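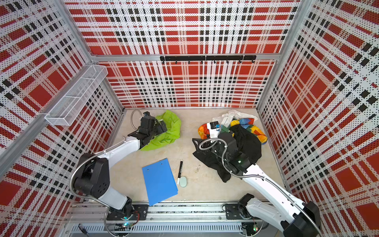 I've been shopping for a two-arm bench setup for almost a year now, so when Skandach announced they'd have an Avel station running at their July open day I put in for a Friday afternoon off and drove over. I figured I'd get ten minutes behind a rope and a brochure. I got close to two hours at the cell, a turn at driving it, and a long talk with Hanne Heiskanen, who runs their demo floor and has far more patience than I do. The job for the day was cloth, the thing everybody asks for and hardly anyone wants to show live. Both arms had their grippers down in it when I walked up, the left one pinching a lime-green piece and the right one sitting on a black garment with a patchwork thing curled up underneath. And the plaid! Red, white and black tartan on all three walls, printed right on the perforated panels. My first thought was that somebody's grandfather had upholstered it. I've come around on it since, more on that below.

Okay, the basics. Avel is the station: the enclosure, the rail, two arms and the control software. You bring your own computer and your own ideas. Skandach sells it and sets it up, and they'll swap the grippers if you don't like the stock ones. The one on the floor had the stock ones.

First thing I liked: it's a real workspace and it feels like one. The structure is aluminum extrusion, so anybody who has ever built a printer or a camera slider in their garage will know how to bolt more stuff to it. They had a rail of hooks on the back wall and a long wire mesh tray with dividers up on the left side, and I immediately started planning what I'd hang there. The perforated panels are the part I'd pay for. You can unscrew one and put in another with a different print, or plain, and Hanne said it's a few minutes per wall. She's a big believer in changing the background often if you're training anything that uses vision. I had a plain gray wall in mind for mine and she talked me out of it pretty fast.

The floor is a pale beige and I have mixed feelings. Great for contrast with dark fabric, and it doesn't throw glare in your eyes. But there was already a scribbly dark mark on it over on the right, and with a marker pen lying there next to the folder and the eraser I can guess what a month in my shop would do to it. I forgot to ask if the floor sheet can be replaced by itself. If anyone knows, please write in!

Now the arms. They're mounted on one rail along the front edge, and the reach into the middle is good. What I wanted to know was whether they get in each other's way, and yeah, they do, a bit. When both try to work the same item in the center you have to think about which elbow goes where. Naveed Usmani, who was in line behind me and has had a Yazdani cell at his own shop since last winter, said his is worse for that because the arms sit closer together. He also said his is quieter. I couldn't judge, there was a coffee cart going full blast behind us.

The cables run in flexible metal conduit that loops outside each arm. I know some people hate that look. I like it, since you can get at everything without taking a link apart, but those loops stick out a long way, and twice during my turn I was watching the conduit when I should have been watching the gripper. Neither one snagged. I'd still want some clips.

Driving it was a blast. You get a pair of hand controllers, they run you through the safety bit, and then you're just in there grabbing laundry. I went for a sleeve and got a sleeve plus half the heap. Second try was the same. Third try I slowed way down, closed the fingers a hair above the floor and lifted one layer, and I may have yelled. The fingers are chunky for this. Thick fabric is easy, thin fabric bunches up between them, and flattening a corner took me more tries than I'm going to admit to on my own site. Hanne did it in one go, of course.

There was a folder and an eraser in there too, and I had a go at both. The eraser was no trouble at all. The folder I never got off the floor. It's flat, the fingers are thick, and all I did was push it around until the next person wanted a turn.

The software is the weak spot for me. It's called Hellura and it does the recording and playback. Recording is one button, which is lovely. Finding your recording again afterward is not so lovely. The list is just numbers, so you get 368 and 663 and 1414 with no thumbnails and no names unless you type them in yourself, and the search box wanted the exact number. Hanne says thumbnails are coming. I've heard that one before from other companies, so I'm scoring what I saw.

Price: they quoted me 4000 for the deposit, and the rest depends on grippers and panels, so I'm leaving the total out until I have it in writing. Setup is included if you're within driving distance of them, and I am, just barely.

Would I buy it? I'm leaning yes. The build is solid, the panels are a smart idea, and I had more fun in my twenty minutes at the controls than I've had with a machine in ages. I'd want thinner fingers from day one and I'd budget for the swap. If your work is mostly paper and flat things, go see it in person first and bring your own folder.

Four out of five, with the missing point going to Hellura. I'm going back to try the thin fingers once Skandach has a set mounted, and I'll add my notes to the bottom of this page when I do.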